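Cutgate Unscented Body Butter, 600 g Tub

Home > Body > Creams and butters > Unscented

Product code 1285
In stock, usually sent the next working day

A thick, plain body butter for dry skin on legs, arms, elbows, hands and feet. There is no added perfume and no added colour. It is the same recipe as our scented body butters with the scent left out, and it comes in the large tub only.

Cutgate was made for customers who liked the feel of our Talavera orange butter but didn't want to smell of oranges at work. We sold it in small batches from the Grevbridge shop for two winters before putting it on the website. The recipe has been changed once in that time, when we took out a little of the beeswax to make it easier to scoop in cold weather.

What it is like

Straight from the tub it is firm, a bit like cold margarine. Take a piece the size of a hazelnut, rub it between your palms until it goes soft, then spread it. It goes on shiny and takes a few minutes to sink in. On very dry skin it disappears faster. You will feel a slight film afterwards, mainly on the backs of the hands, and people who hate any sort of film will get on better with our Grasau lotion.

Unscented does not mean it has no smell at all. Shea butter has a faint nutty smell of its own and you will notice it when you open the lid. It fades once the butter is on the skin. Some batches are nuttier than others depending on the shea we have been sent.

The colour is off-white to pale yellow. This also varies a little.

What's in it

Shea butter, sunflower oil, cocoa butter (deodorised), beeswax, vitamin E.

There is no water in the recipe, so there is no preservative in it either. For the same reason it must be kept dry. Please don't leave the tub open on the side of the bath, and don't put wet fingers in it. If you use it after a shower, scoop some out with the spatula first and put the lid back on.

It contains beeswax and is not suitable for vegans. Amra Dervishi, who makes all the butters, has been trying out a version with plant wax, but it keeps setting with a grainy top and we won't sell it until that is sorted out.

How to use it

Hands: last thing at night, with thin cotton gloves over the top if you can bear them. A very small amount is enough.

Feet: after washing and drying, paying most attention to the heels. Put socks on afterwards. Floors and buttered feet don't mix.

Elbows and knees: twice a day for a week, then whenever you remember.

Legs after shaving: wait an hour or so. It won't usually sting, but freshly shaved skin can be touchy with any rich cream.

Face: we don't recommend it for the face. It is too heavy for most people and may block pores. A few customers use it on their lips and cheeks for winter walks and are happy with it, but try a small area first.

Keep it away from silk, suede and anything you would mind getting a grease mark on. Marks on cotton generally come out with washing-up liquid rubbed in before a warm wash.

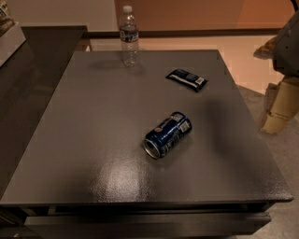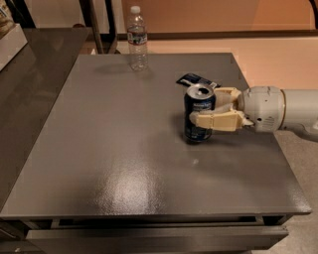 The tub

The tub is white plastic with a screw lid and a foil seal under it. A small wooden spatula is packed in the box beside the tub. The lid has a wide rim so that it can be turned with greasy hands, though you will still want a towel some of the time.

We chose a tub because the butter is too stiff for a pump or a tube. We did try tubes. They were fine in August and useless in December.

Empty tubs can be washed out with hot soapy water and used for something else, or brought back to the Grevbridge shop, where we take 50p off your next one. Wipe out the worst of the butter with kitchen paper before you wash it -- it will set in a cold drain. We can't accept tubs by post.

Size and price

The 600 g tub is £24.50. We are asked quite often for a smaller size. At the moment the 100 g tin is only sold as part of the gift box (see Gifts), but if you visit the shop we are happy to let you try some from the open tub on the counter.

How long a tub lasts depends on how much of you it is going on. Used on hands and feet only, one person should get through most of a winter. Used all over every day it will be gone much sooner, and the Grasau lotion works out cheaper for that.

Storage

Keep it somewhere cool and out of the sun. A bedroom drawer is good. A windowsill or the shelf over a radiator is bad.

If it melts, it is still fine to use. Stir it, put it in the fridge until it is fully set, then bring it back to room temperature. If it cools slowly it may go grainy. The grains are only little bits of shea that have set at a different speed, and they melt as you rub them in.

Use within 12 months of opening. The batch number and best before date are on the base. If it ever smells like old cooking oil, throw it away.

Skin that reacts easily

Leaving out perfume makes a product simpler but it doesn't make it safe for everyone. If you know you react to any of the things listed above, please don't use this butter. If you aren't sure, put a little on the inside of your arm, leave it for a day, and see what happens.

Don't put it on broken or infected skin. It is a cosmetic and isn't meant to treat eczema, psoriasis or anything else, and we can't advise on medical conditions by email. A pharmacist or your GP can.

Our kitchen also handles almond oil, which goes into the Talavera butter and two of the soaps. We clean down between batches but can't promise that there will be no traces.

Postage

Standard delivery is £3.95. Two tubs go for the same price as one. We pack in paper and card, and the tape is paper as well.

In hot weather we don't send butters out late in the week, because they sit in a van or a depot over the weekend and arrive as soup. Orders placed then are held until Tuesday. If you need yours sooner, put a note in the box at the checkout and we will send it at your own risk.

Unopened tubs with the foil seal in place can be returned for a refund. If a tub arrives cracked or leaking, send a picture of it to the shop address and we will replace it. Please keep the outer box until you have heard from us.

Customer questions

Is it the same as the old winter balm?
No. The winter balm had lanolin in it and was a good deal stickier. We stopped making it when our lanolin supplier closed. Cutgate is the nearest thing we have now.

Can I add my own essential oils?
You can, but we'd rather you didn't. It is hard to mix them in evenly without melting the whole tub, and it's easy to use far too much. If you want a scent, buy one of the scented ones.

Will it stain sheets?
It can if you go straight to bed. Give it ten minutes or wear old pyjamas.

Is it all right under sun cream?
We wouldn't. Sun cream should go on clean skin, and an oily layer underneath may stop it sticking properly. The butter has no sun protection of its own.

Can I use it on tattoos?
On old, healed ones, yes, and it does make the colours look brighter for an hour or two. On new ones, follow what your tattooist tells you.

Do you do trade prices?
Yes, for salons and gift shops. The smallest trade order is 4 tubs. Write to Nataša Stojanović at the shop and she will send you the current list, which also covers the soaps and bath salts.

You may also want

Grasau Light Lotion, unscented, pump bottle. Thinner and quicker to sink in. Better for daytime and for warm weather.

Talavera Orange Body Butter. The same base with sweet orange oil and almond oil. Not unscented in any way.

Cotton overnight gloves, one size. Washable at 40 degrees. They come up small, so large hands may find them tight across the knuckles.

Spare wooden spatulas, pack of ten.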